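Isla MacAulay ran the kitchen at the Calline Street lunch club for eleven years before she handed over the keys in December. The club serves a hot midday meal to anyone who turns up, most of them retired, in a former union hall in Kadomley. We talked at her house, over coffee and a plate of toast she kept pushing toward me.

She started, she said, with no plan beyond soup.

"My mother had stopped cooking for herself. She'd have crackers at the sink and call it lunch. I thought, there must be 50 people within walking distance doing the same thing."

The first meal was split pea. The hall had a four-burner stove and one working outlet, so the rice had to be made at home and driven over in a cooler. By the second winter the club was feeding 148 people a week, and MacAulay had learned to order onions by the sack.

I asked what she got wrong in the beginning.

"Portions," she said. "I cooked like I was feeding teenagers. People would look at a heap of food and lose their appetite — my own mother did it. So we went smaller and told them to come back for more. Most of them did come back."
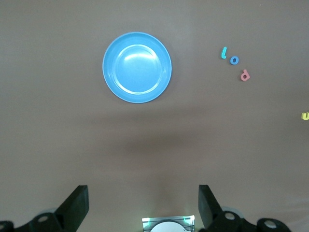 Seating was the other thing. The hall came with long tables, and regulars quickly settled into fixed places. A newcomer would walk in, see no obvious chair, and leave. MacAulay swapped the long tables for small ones that seat four, bought secondhand when a diner called Vasylenko closed.

"I got complaints for a month. One man ate in his coat to make a point. But at a table for four you have to say good morning."

Money was never comfortable. The club asks for a donation at the door and doesn't check who pays. A local heating company, Zommont, covered the gas bill for three winters and then stopped when it changed owners. That left a gap of $3000, which MacAulay filled with a bake sale, a raffle and, she admitted, part of her own savings.

"I wouldn't tell anyone else to do that. My sister was furious. I did get most of it back."

She is direct about the food itself. Older people are often served meals that are soft, pale and short on salt, she said, and she didn't see why.

"Some of them can't have salt, fine. They can have lemon. They can have vinegar and black pepper and a lot of garlic. I had a woman of 91 ask me for hot sauce."
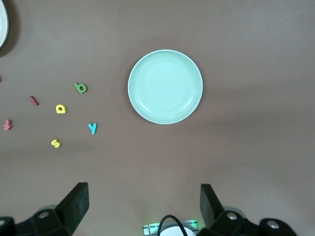

Her most requested dish was a chicken and barley stew, which she still makes at home in a much smaller pot. The recipe went with the keys, along with a notebook listing allergies, birthdays and who shouldn't be seated near the door.

The new cook has already changed the menu. There is a curry now, and fruit instead of pudding twice a week. MacAulay went in to try it and paid at the door like everyone else.

"The curry was good. I'd have cooked the carrots longer," she said. "I didn't say so. I asked for seconds."

She plans to go back once a month, as a guest.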